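Re: [returns-floor] What the arm does to the sorting jobs

Hi all,

Replying to the list because I had three goes at answering this privately and it kept getting longer. The original question, for those who joined after it went out:

> We're a returns and lost property depot, smaller than Jultgate. Management has asked
> whether we should look at an arm for the tabletop sorting, the odds and ends that don't
> fit on a belt. My crew wants to know two things. Does the work get better or worse for
> the people on the floor, and who ends up looking after the thing? I've read plenty of
> brochures and would sooner hear from somebody on shift.

I'm on shift at Jultgate, so here goes. We handle roughly 3000 loose items a month at our site, and every one of them used to be picked up, turned over, matched to a slip and put in a tray by a person standing at a bench. I did it for years and my right shoulder would like that noted. It's books, stationery, toys, phones, all mixed together, and the mix is what made us doubt an arm could ever be much use to us.

The part I'm really keen to tell you about is how the jobs get set up now. Gikora (our integrator) builds each sorting job in simulation first, and the floor staff sit in on it. We get to say "no, you'd never come at a pencil from there" before anything is bolted down! I love those sessions. People who have sorted by hand for years know a huge amount about how things roll, tip and catch, and for once somebody is writing it down. Two renders out of our Clemareo job, the one with the mixed tabletop:

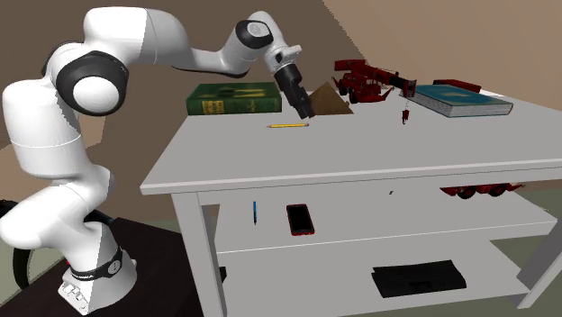
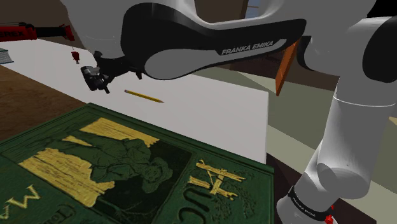
Clemareo simulation: arm, pencil and green book, two views.

The pencil started a good argument, by the way. Half of us wanted it gripped at the middle and the other half wanted it nearer the eraser, and it went on right through the tea break. Books are a different headache. A thick hardcover is heavier than people expect and a lot of them are wider than a small gripper will open, so our view was that the big ones should stay with a person. Gikora agreed and took them off the arm's list. That was the moment a few of the doubters on our crew came around, I think. They'd said something and the plan changed.

Now your two questions.

Better or worse? Better for me, with some grumbling. The dull repeat lifting is down and the odd items come to us, so you get more of the puzzles (torn slips, two things in one bag, a toy with half its parts gone). Some people miss the rhythm of the old bench, and I don't blame them. You could get into a nice groove and have a chat while you worked. The new layout puts us farther apart and I'd push hard on that if I were you. Ask to see the floor plan early, not only the cell drawing. We got our benches moved back closer together but it took until well after the arm was in.

Nobody lost a job over it here, but hours did get shuffled, and two evening shifts became one long afternoon. Get that on the table before you sign anything. It hit the people with school pickups hardest.

Who looks after it? We do, mostly. 5 of us did the training, which was paid time at the Soylu centre, and we clear jams, swap fingertips and change the job settings. Anything past that is a call to Gikora. I was nervous as anything going in, having never programmed so much as a microwave, and I came out grinning. You learn to stop it, move it by hand and start it again, and after that it's a lot less mysterious. My one complaint is that the extra duties went into our job descriptions well ahead of the pay grade. Sort the grade out first.

A couple of practical bits. Our trial list was 800 items and I'd have been happier with a smaller one, say the 100 things you see most often, then adding to it as you go. And have someone from the floor keep a plain paper log of every time a person has to step in. Ours has a pen on a string and coffee on most of the pages, and it has settled more disagreements than any dashboard.

We're running the next set of simulation sessions in April. If a couple of your crew would like to sit in, write to me off list and I'll ask. I'd really like to see what another depot makes of that pencil -- bring opinions.

Cheers from the Jultgate benches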